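Planine cell: dish rack task stalls on second plate, policy retrained with wrist views
Status: Resolved, watching
Comments: 8
Shares: 2

The plate-racking policy on the two-arm table was getting the first plate in fine and then stalling. The right arm would carry the next plate to the rack, stop above the wires and make tiny corrections until the run timed out. Glossy plates were the worst. I logged 24 runs on the old checkpoint and 5 of them ended in that hover.
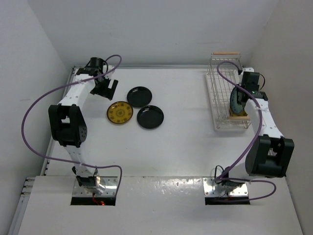 Opened by Krešimir Ristić
Component: Kaverier policy / bimanual table
Friday, morning

First guess was calibration. Re-ran it on both arms, no change. Second guess was grip force, so I tried a firmer close on the right gripper. Also no change, and the plates were never slipping anyway.

What did help was Ankica's idea from the Lauritsen reading group: drop the fixed camera from the input for the last part of the motion and let the wrist view take over. From the fixed camera, the gripper covers part of the slots right when the policy has to pick one.

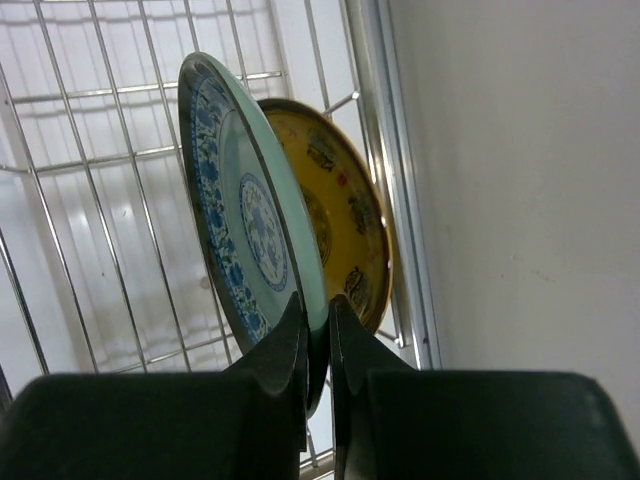
So we retrained with a switch. Fixed view for reaching and grasping, wrist view once the gripper is over the rack. Same demos, same action chunks, nothing else touched. Repeated the 24 runs and got zero hovers! I ran the set again after lunch because I didn't trust it, and it held up -- the arm goes straight down into a slot now, and it's a real pleasure to watch.

Ankica Lazarević commented:
Very happy with this. Can you try it with the switch point moved earlier? I'd like to know how sensitive it is before we port it to Flinda.

Krešimir Ristić commented:
Queued. Two settings tonight, one earlier and one later. Config is on the shared drive under rack_switch. Please don't overwrite the old checkpoint yet, I still need it for the comparison plot.

Related tickets
Flinda: gripper opens too soon on thin rims
Kaverier training job runs out of disk at night
Left arm idle drift between runs
Planine cell: recalibration steps out of date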